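Druro Planning Bundle – two-arm bench cell, simulation first

Sold by: Paracha Robotics Supply
Availability: license keys by email, hardware to order
Page updated: 6th January

Hi, I'm Razia Gilani, and I look after the bench cells here at Paracha. Most of the people who write to me have the same problem: they've got money for a two-arm setup, they have to commit to it this budget year, and they're not sure the arms they like will reach into the thing they need them to reach into. The Druro bundle is what I send them to before we talk about hardware at all.

You get the Druro simulator with one seat, the Vositz task pack (53 ready-made tabletop tasks, lots of them with doors, trays and openings to work around) and 2 planning calls with me. Bring your bench sizes and the parts you want handled, and we'll set up your own layout on the first call. I like to have the purchasing person on the second one, if you can drag them along!

My favorite tasks in the pack are the cabinet ones. They look so easy on paper – pick up a small thing, put it in a box – and then you try it and find out how much room a wrist and a full set of fingers take up right at the opening. That's where people change their minds about table depth, or move the base over a few inches, or decide they want a smaller hand. Changing your mind in the simulator costs you an afternoon. Changing it once the mounting plate has been drilled is a different kind of phone call, and I've had a few of those.

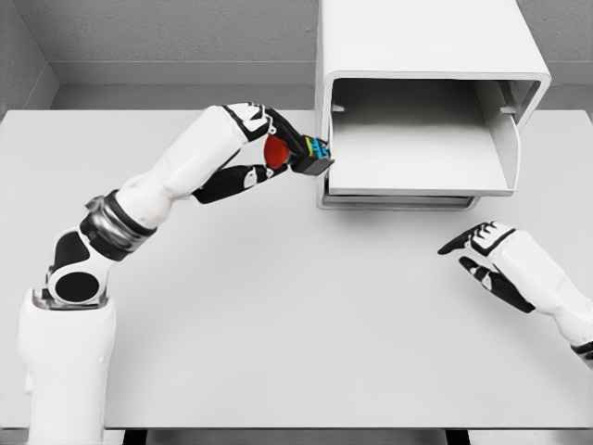
Loading task from the Vositz pack, running in Druro: small block at the cabinet opening, second hand free.

I'd spend some time on the second arm while you're at it. It's a big piece of the quote, and I'd love for you to know what it's going to do all day. Run your task with both arms, then run it again with one and compare. Some customers come back wanting two arms more than ever (holding a tray steady while the other hand loads it is a good reason), and some go home with a one-arm cell and put the difference into better hands. Either is fine with me.

What's in the bundle
Druro simulator, one seat, 13 months
Vositz task pack, 53 tasks
Layout template for your own table and fixtures
Budget worksheet (spreadsheet)
2 planning calls

What's not in it
Arms, hands, table, mounts, safety hardware
A computer to run it on – send me your specs and I'll check them
Custom fixture modeling beyond the first layout, quoted separately

A word on the worksheet, since it gets more use than anything else in there. It has lines for the stuff that tends to fall off the first draft: spare fingertips, cables, freight, the electrician, training days, and a service plan. If you're looking at the Cistico service plan, put it in from year one. Adding it later is possible but the paperwork is a pain.

Lead time on hardware is 9 weeks from a signed order right now, and the quote you get after your second call is good through the end of January. If your finance people need longer than that, tell me early and I'll see what I can do.

Questions? Use the contact form and put "Druro bundle" in the subject so it lands with me.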